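Grapes Last

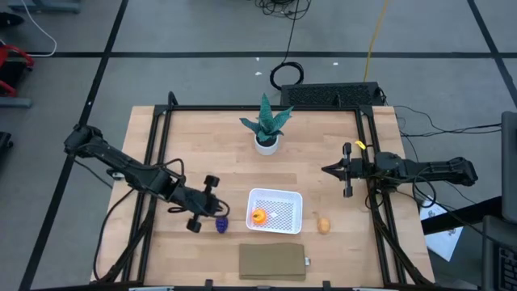 Mahsa Ghasemi had wanted this shift since September, and now that she had it she couldn't stop grinning. Sunday at Lelterard was the quiet day, when the big hall belonged to whoever was on the teaching rota, and for the first time the name on the rota was hers.

"Basket run," said Abbas Parsa, dropping into the chair beside her with his tea. "Fruit goes in the basket, basket stays where it is. Don't knock the plant over. How many have we got on this one?"

She looked at the tally. "1649."

"And they want more?"

"500 more. From me!"

He laughed, and she didn't mind a bit. She put her hands into the grips and felt the arms wake up on the other side of the glass. That was the part she had tried to explain to her sister on the phone the night before and had made a complete mess of. You moved your wrist and over there a great black wrist moved too, and for a second you honestly couldn't have said which one you were wearing. It was like the first time you ride a bike and look down and the ground is going past!

"Slowly," said Abbas. "It learns everything. If you're in a hurry, it'll be in a hurry for the rest of its life."

So she went slowly. She brought the left hand down towards the grapes, which were purple and bumpy and sat right beside it, and she closed on them, and they squirted out sideways and rolled over.

"Lovely," said Abbas.

"Does that count?"

"Everything counts. Try again, don't reset. Let it see you try again."

She tried again. She missed again, too high this time, and the gripper shut on nothing with a click she felt in her own fingers. On the third go she came in flatter, got two bumps of the toy between the tips and lifted. Up it went! She carried it across as if it were a full cup, held it over the basket and let go, and the grapes bounced once and stayed in.

"Ha!" she said, much too loudly. Somebody at the Bullholm table, four rows down, put their head up and then went back to work.

They did it again, and again after that. By eleven she had stopped thinking about her elbows. By noon she had found a way of turning the right hand just before it closed, a little tuck of the wrist, and the round orangey-brown one, which had been slipping away from her all morning, came up sweetly every time. She hadn't planned it. She only noticed it when Abbas leaned forward.

"Where did you get that?"

"Get what?"

"That turn."

She had to do it once more in the air, with her own bare hand, before she knew. Then she had it. It was how her grandmother took eggs out of the box in the kitchen in Esfahani Street, with that same small tuck, so the shell never touched the cardboard. Mahsa had stood next to her on a stool and copied it, and had been told off, and had copied it better.

"My gran," she said.

Abbas drank some tea. He had been at this since the Dritetti days, when there was one arm and you had to drag it about by the elbow to show it anything, and he wasn't a man who got carried away. But he pulled his chair closer.

"Do the next lot all like that," he said. "Every one. And leave the grapes till last, they roll."

She did. She was tired by three and her shoulders ached, and she was as happy as she had ever been at work. At ten past, Abbas reached over and tapped the switch by her knee.

"Hands off," he said. "Let's see what it's picked up."

"Already?"

"It's been chewing on the morning's lot since lunch. Go on, hands off."

She slid her hands out and sat on them. Through the glass the arms waited, perfectly still, long enough for her to think something had gone wrong. Then the right one moved. It went out over the wood, stopped, seemed to think again, and came down beside the fruit. It was clumsier than she was. It was a bit too far to the left.

Then, just before it closed, it tucked its wrist.

Mahsa made a noise that had no word in it. The fruit rose off the table, wobbling, and the arm swung it towards the basket, and she was already feeling in her coat for her phone, wondering whether it was too late in the day to ring her gran.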